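August 16, 2025. Glove table, Plollton workshop

Right, the gloves. I've been moaning about the glove drawer since February and Dayana Nava finally told me to stop moaning and sort it, so that was my morning. Everything came out of the drawer and we dealt with it on the light table, a few pieces at a time (if you tip the lot out at once you just end up shuffling a heap about, I've done it).

First job was pairing. The coated work gloves are easy enough, you've got the knit cuff and the grey palm and they only go together one way. The long beige ones are a nuisance. They look the same whichever way up they are until you lay them out flat with the fingers pointing away from you and check the thumbs. I kept the fabric bin at the back corner for anything already matched.

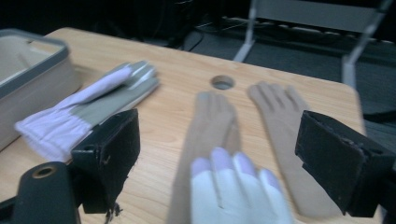
Bins and what goes where

Fabric bin is for gloves we wear. Clear plastic bin with the grey rim is for the display stuff, so the mannequin hand lives in there now and please can it stay there! Palm down, fingers towards the far end, then it doesn't roll over when someone picks the bin up. Dayana wants a second hand from Huerta so we can show a pair on the shelf at Gristville. I said fine, but not before we've got somewhere to put it.

Shelf space at Gristville is 23 cm deep, measured twice, and I'd like a bit of slack at the front for the label cards.
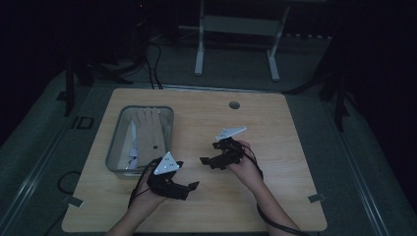
I did wonder about a lid for it, but a lid means another thing to lose, and the dust isn't bad on that side of the room. Leaving it open for now.

Still to do: order 20 pairs of the coated ones from Suvmont, same as last time (order ref 1719, it's pencilled inside the cupboard door). Ask if they do the smaller size, Dayana's are always too long in the finger. Wash the beige ones, cool, and peg them by the cuff. Drawer 13 needs a new label too, the old one still says "tapes" and I keep looking in there for tape.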